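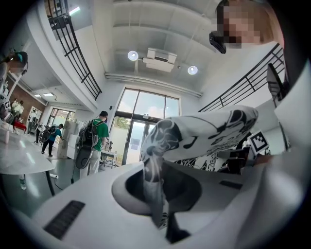
*Figure 4. Hand gripper closed on printed fabric, view from the gripper camera.*

## 4 Setting up and checking the hand grippers

This section covers the Nenwood hand gripper pair from unpacking to the first test recording, and the checks to repeat at the start of every session. Charging is in section 3. Fault codes are in section 7.

You will need the left and right grippers, both marker cubes, the harness, the two gripper cables, a lint-free cloth and a 2.5 mm hex key.

### 4.1 Preparing the floor

1. Mark out a clear working area of at least 2 m by 2 m. The operator needs to be able to turn round in it with both cables attached.
2. Put the chair or table you are working on in the middle.
3. Move power strips and extension leads to the outside of the area. Tape down any lead that has to cross it.
4. Switch on the room lights and leave them on for the whole session. If there are large windows, work with your back to them where you can.

**Note:** Other people may walk through the room while you record. Ask them to stay out of the marked area.

### 4.2 Fitting the marker cubes

1. Check the label inside each cube. L goes on the left gripper, R on the right.
2. Wipe all the printed faces with the dry cloth. Do not use alcohol, which lifts the ink.
3. Push the cube down on its post until it clicks.
4. Tighten the side screw with the hex key until it just stops. Do not force it.
5. Try to twist the cube by hand. If it moves at all, take it off and look at the post for cracks.

**Caution:** A cube that has been swapped, dropped or turned on its post makes the stored calibration invalid. Repeat 4.4 before recording anything you intend to keep.

### 4.3 Harness and cables

1. Put the harness on over ordinary clothes and adjust the straps so that the pack doesn't shift when you bend forward.
2. Plug the left cable into port 1 and the right cable into port 2.
3. Leave a loop in each cable long enough for you to stretch your arm out fully. Clip the rest to the harness.
4. Squeeze and release each handle several times. The jaws should open all the way without help.

Roll up long sleeves. Loose cuffs catch in the handle and can cover the lower markers.

### 4.4 Calibrating the pair

1. Start Lanivach on the host computer and choose *Devices > Hand pair > Calibrate*.
2. Hold both grippers in front of you, jaws closed, cubes in view of the head camera.
3. Keep still for 12 seconds. The bar on the screen fills and turns green.
4. Open and close both jaws fully when the program asks for it, left first.
5. Turn each gripper slowly through 90 degrees to the left, back to the middle, then to the right.
6. Save the result. The program gives it the pair number, for example 656 for the first pair kept at Bituvov.

If the bar stays grey, clean the cubes again and look for glare on the printed faces. A lamp straight overhead is the usual cause.

### 4.5 Test recording with cloth

Use a thin piece of patterned cloth. Plain white is harder to judge on playback.

1. Lay the cloth over the seat and back of the chair.
2. Take one end in each gripper. Close the jaws until the cloth is held, then stop squeezing.
3. Lift, fold once and set the cloth down again. Move at a normal pace.

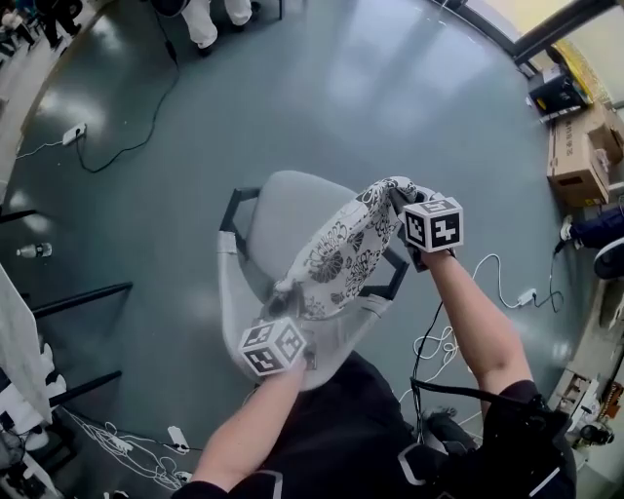
4. Keep the cubes turned towards your face as far as the job allows. It doesn't matter if one is hidden for a moment when your hands cross.
5. Stop the recording after 30 seconds and play it back with the jaw trace switched on.
6. Compare the trace with the video at each grasp. The line should drop as the jaws meet the cloth and stay flat while it is held.

A trace that creeps upwards during a hold means the cloth is slipping. Clean the jaw pads first. If that doesn't cure it, fit new pads (kit Nechyporuk 2, both sides together).

### 4.6 After each session

- Unplug at the harness end first. Pull the plug, not the cable.
- Brush lint out of the jaws and off the vent grille. Cotton sheds a lot of it.
- Wipe the camera window with the lens cloth only.
- Coil the cables loosely and hang them up. Do not wind them round the grippers.
- Write any drop or knock in the pair log, even if nothing looks damaged.

**Caution:** Do not blow compressed air into the grille. It pushes lint on to the fan bearing.

Pairs that fail step 6 of the test recording twice should be tagged and sent to Ferdinand Gruber at the Bituvov workshop, with cubes and cables in the same box.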